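Bamgate Residents' Forum > Home and Workshop > Can machines manage household chores yet?

Rirnthorpe_Desk wrote:
Members are invited to give their views on whether a machine can yet be trusted with ordinary work in the home. I should like to take one modest task, the sorting of an open cardboard box set down on a bed.

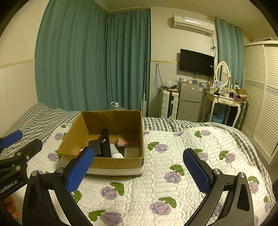

My own position is that such work remains beyond any machine a household could reasonably buy. Items of mixed shape lean upon one another, and a quilt gives way under the load.

Brorkerus wrote:
I must disagree in part. A rigid case or a bottle is well within reach of present equipment. The difficulty lies with flat packets at the bottom of a box.

fan_of_order wrote:
Our packing room at Fan trialled an arm for 14 weeks from August. It handled cartons reliably and failed with soft bags. The supplier quoted 3,685 pounds for a further term and we declined.

Rirnthorpe_Desk wrote:
Was the arm supervised throughout?

fan_of_order wrote:
Yes, by two members of staff in turn. I would not describe that as a saving.

Brorkerus wrote:
A trial in a packing room says little about a bedroom. Speed matters far less at home, and I would accept a slow machine if it put things away correctly.

Rirnthorpe_Desk wrote:
I accept the point on speed. Deciding where each item belongs is a separate matter, and I have yet to see it answered.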